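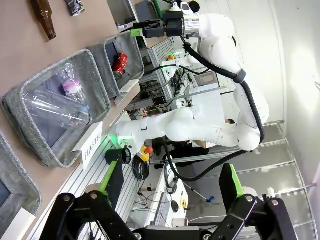
A sorting bench with fabric bins, one marked PLASTIC. The red emergency stop button is on a yellow housing near the base of the arm.

April 5, 2025
By Radomír Lukáč, Workshop Safety, Vetidgate

Workshop Tips: When a Sorting Arm Drops or Misplaces an Item

In April the Nesau workshop recorded 3 faults in which an arm released a container short of its bin. No one was hurt. In one case a glass bottle broke on the bench, and a member of staff reached in to clear it while the arm was still powered. Users of shared benches are asked to observe the following.

Press the emergency stop before putting a hand over the table. A paused program is not a safe state, and the arm may resume when the software reconnects.

Keep glass apart from cans and plastic until the gripper force has been checked. Broken glass is to be removed with a brush and pan. Fabric bins should be emptied and shaken out afterward, as splinters lodge in the seams.

Inspect the finger pads for wear and sticky residue. Wipe them with a damp cloth and let them dry. Check the bracket bolts at the same time.

Follow the arm cable by hand from wrist to base with the power off. At Nesau the second fault was traced to a cable that had caught at the elbow.

Rinse and drain all containers before sorting. Liquid left in a bottle shifts its weight during the lift and can reach electronics mounted under the bench.

After any stop, run 16 slow cycles with empty plastic bottles before returning to normal speed. Stepan Stetsiuk keeps the fault log and must sign the entry before the bench is used again. Replacement pads are held in the Brodach store.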